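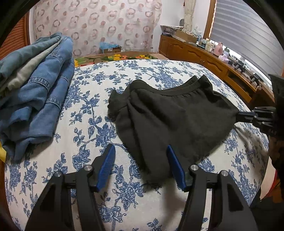
Yabsira Nigatu thought the elastic was the whole trouble. Cloth stayed where it was put, she said over the phone, and a waistband never did, so why not start with towels like everyone else?

"I've done towels," Abdella said.

"You did five towels."

He had the phone on speaker and the log open on his knee. Kodix, the program he was building, learned folding from a person doing it by hand with a pair of grippers. It had nearly 3,000 passes in it already, most of them shirts. The dark one was number 285 in the new set, and he had stopped partway through it when she called.

"Which side are you pinching first?" she asked.

"The right."

"Always?"

He scrolled back. It was always the right. He was right-handed and had not thought about it.

"Then it will only ever know the right," she said. "Somebody hands it one turned around and it will stand there until the battery goes."

He wrote LEFT on the back of an envelope. His sister came to the door and asked if he would be done by supper. He told her he would. She asked whether the machine would do the jeans too, and he said jeans were later, jeans were heavy and the motors he could afford were small. She went back down the hall.

"Is the arm even built?" Yabsira asked.

"The shoulder is. The elbow gear cracked again. I'm printing another one tonight."

"Print two."

He said he would print two. She told him to send her the log when he had five good ones from the left, and hung up.

Abdella shook out the dark cloth and laid it down again with the waistband away from him. The elastic drew up in the middle. He reset the counter, reached for the left side and missed it. He reached again.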